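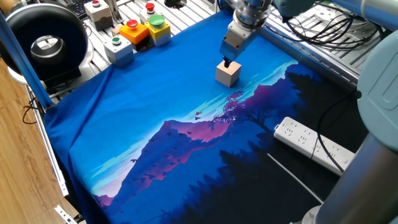

1/6
Seit August wohne ich in Ovberg, und ich möchte ein bisschen über das Wandern hier schreiben. Deutsch ist meine dritte Sprache, bitte habt Geduld mit mir.

2/6
Der Weg nach Folodberg hat 13 Kilometer. Auf dem Schild steht »leicht«. Ich habe dieses Wort im Wörterbuch noch einmal nachgeschlagen.

3/6
Bei der Hütte Salley gibt es Suppe und Brot, aber nur bis 15 Uhr. Ich kam um zehn nach drei.

4/6
Von dort steigt man noch 392 Meter hinauf. Am Abend werden die Berge violett, dann fast rosa – dafür bleibe ich gerne länger.

5/6
Der letzte Bus ist die Linie 157. Man muss dem Fahrer winken, sonst fährt er vorbei.

6/6
Kennt jemand den unteren Weg am Bach? Ist er auch nach Regen gut zu gehen? Ich freue mich über jede Antwort.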